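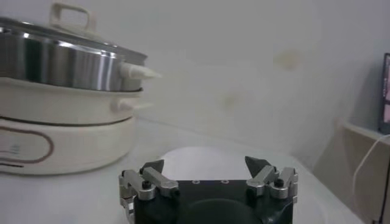 Looking after the steamer cell: my notes for the Thursday talk

Hi everybody, thanks for coming back after lunch. I look after one cell at Hokden, the two-armed one with the steamer on the table, and I want to spend my slot on the boring part, meaning the screws, the cables and the wiping down. Fifteen minutes, and I talk fast, so wave at me if I lose you.

(Quick show of hands: who has a gripper with linkage fingers? Keep them up if you've ever found a screw on the floor.)

OK, fingers first. Ours are aluminum bars on pivots with black pads at the tips, and every pivot is a place where something can work itself loose. I go over the pivot screws every 800 cycles. I used to wait until I heard a rattle, and by then the two tips didn't meet anymore and I'd lost a morning. Put a paint mark across each screw head! Then you can check the whole hand from your chair.

Next, the pads. Steam and starch are a rotten mix. You get a film on the rubber-feeling part of the tip, and buns start to slide. Warm water, a drop of dish soap, a soft cloth, then let them dry all the way with the hand open. Skip the solvent. I tried it in October and ruined a pair.

(Pass the old pads around here. Get them BACK this time.)

Home position. We park both hands open and low, well clear of the pot handles, because those stick out farther than you think when you're planning a path. If somebody bumps the pot while cleaning, the handles turn a little and your nice safe path isn't safe. So I check the pot before the first run, every day, with the arms powered down.

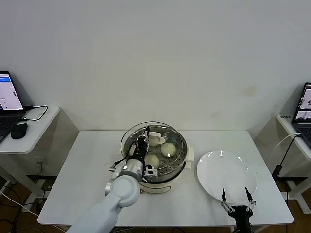

Do you have to recalibrate every time the pot gets moved?

Only if it has moved more than the program can soak up, and for us that limit is 26 millimeters. Under that I nudge it back to its spot and run one slow pass with no food.

Wires now, my favorite gripe. Anything running along the hand toward the wrist has to have slack at the far end of its travel, so drive the wrist all the way over both ways and watch the wires while you do it. The Prudby folks tie theirs down tight and change them a lot. I leave a small loop and I've had the same set on for 33 weeks.

Last bit, the log. Mine is a paper notebook. Date, cycle count, what I touched, initials. The Wurerley cell copied the layout and added a column for spare parts, and I've stolen that right back.

(If there's time: the story about the missing washer. If not, go straight to questions and leave the checklist up on the screen.)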